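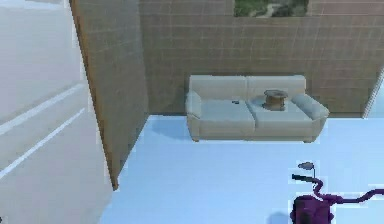

The practice room in the simulator, with the sofa, the wooden spool and part of the purple arm at lower right.

11 November 2018 - for immediate release

Pinto learns its way round a sofa: shared workshop arm project goes public

Hello! I'm Annapurna Varghese, and I'm very pleased (and a bit nervous, I've never written one of these) to announce that Pinto is ready for other people to have a go with. Pinto is a home-built robot arm project that I've been putting together at the Widelano shared workshop, on the bench nearest the kettle, and from today the room files, the arm model and my build notes are free to anyone who asks.

The idea is simple enough. I wanted an arm that could fetch small things off the furniture at home, and I didn't want to learn how to steer it by knocking over my own lamps. So the first half of the build lives on a computer. I made a little tiled room with a pale blue floor and a cream two-seater against the back wall, and I put the things I want Pinto to reach for on the seat cushions. There's a window high up with some greenery through it, which does nothing for the robot at all but cheers me up no end.

It has taken me 17 months of evenings. Nine of those went on the joints alone - I rewrote the shoulder twice and the wrist more often than I'd like to admit - and then a good long stretch on getting soft furniture to behave, as cushions are much harder work than tables. My early sofas were like concrete. One of them flung everything on it at the ceiling!

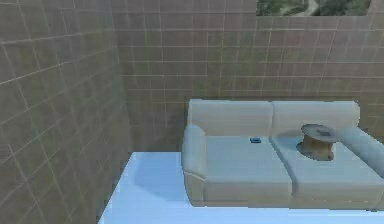
I also spend a lot of time simply moving the viewpoint about and looking at the same sofa from a different spot. A thing lying flat near the back of a cushion is easy to find from one side and a real nuisance from another, and I'd much sooner find that out on a screen at home than with a motor running. The spool is good practice too, with its wide round top and narrower middle, so there's a choice of where to take hold.

The real arm comes next. The Valov joint kits are on my shelf at Widelano, still mostly in their bags, and Trindden, the metal shop two doors down, has kindly offered to cut the base plate. I'm hoping to have the shoulder and elbow turning before the end of November, though the wiring may have other plans.

If you'd like to come and try the simulator, there are 10 places at our open evening at the workshop. You don't need to know any programming. Bring a laptop if you have one, and bring a jumper whatever happens, the heating is dreadful.

For the files, a place at the open evening or a chat about the build, ask for Annapurna Varghese at the Widelano front desk. Press are welcome to drop in as well, and I'll put the kettle on.

Ends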